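Tag der offenen Tür in Gestbridge: Teig, Talg und eine Treppe zu viel

Wer im November nach Gestbridge fährt, tut das selten wegen der Landschaft. Ich war wegen der Seife dort. Die Siederei Dedis macht einmal im Jahr die Tore auf, und weil meine Schwiegermutter seit Jahren auf deren Lorbeerseife schwört, hatte ich einen Auftrag (sechs Stück, die dunklen, auf keinen Fall die mit Lavendel).

Treffpunkt war um halb zehn am Pförtnerhaus. Man bekommt dort einen Überzieher für die Schuhe, genauer gesagt zwei, von denen einer immer reißt, und ein Haarnetz, mit dem jeder Erwachsene aussieht wie kurz vor der Blinddarm-OP. Geführt hat uns Samah Radwan, die das Sieden noch am offenen Kessel gelernt hat und Fragen nach »natürlichen Inhaltsstoffen« mit einem sehr langen Blick beantwortet. Lauge sei auch natürlich, meinte sie dann. Man solle sie trotzdem nicht trinken.

Gegründet wurde der Betrieb angeblich 1654, so steht es jedenfalls über dem Tor. Im kleinen Museum nebenan hängt eine Urkunde, die man wegen der Spiegelung im Glas nicht lesen kann, das muss also genügen. Das alte Siedehaus ist der schönste Teil des Rundgangs: niedrige Gewölbe, Kessel so groß wie Badewannen für Pferde, und ein Geruch, den ich noch abends im Schal hatte. Eine Charge braucht ihre Zeit, wird gesalzen, ruht, wird wieder gekocht. Danach liegen die Riegel monatelang im Trockenboden, zu dem 282 Stufen hinaufführen sollen. Ich habe bei der Hälfte aufgegeben und mir erzählen lassen, dass es oben sehr nach Lorbeer riecht. 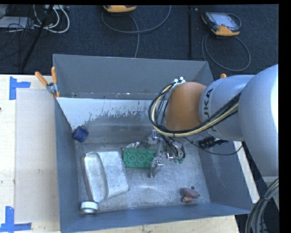

Graue Metallwanne auf heller Tischplatte, im Neubau.

Im Neubau wird es nüchterner, und der Kaffee kommt aus dem Automaten. Akash Chauhan zeigte uns dort, wie man an einem Seifenriegel erkennt, ob er lange genug gelegen hat: Daumennagel in die Kante, und wenn die nachgibt, zurück auf den Trockenboden. Elf Erwachsene drückten daraufhin andächtig ihre Daumen in Seife. Meiner gab nach, was mir ein mitleidiges Nicken eintrug.

Zum Schluss der Werksladen, also der eigentliche Grund, weshalb alle da waren. Bruchseife gibt es im Papierbeutel, die Sorte Dallimlow (Lorbeer, dunkel) nur, solange der Vorrat reicht -- und der reichte bis kurz vor mir. Übrig war Lavendel. Sehr viel Lavendel.

Anreise: Buslinie 309 bis Gestbridge Markt, von dort zu Fuß den Berg hinunter. Zurück geht es denselben Berg hinauf, mit Seife im Rucksack. Der Eintritt ist frei, für das Museum zahlt man 2 Euro.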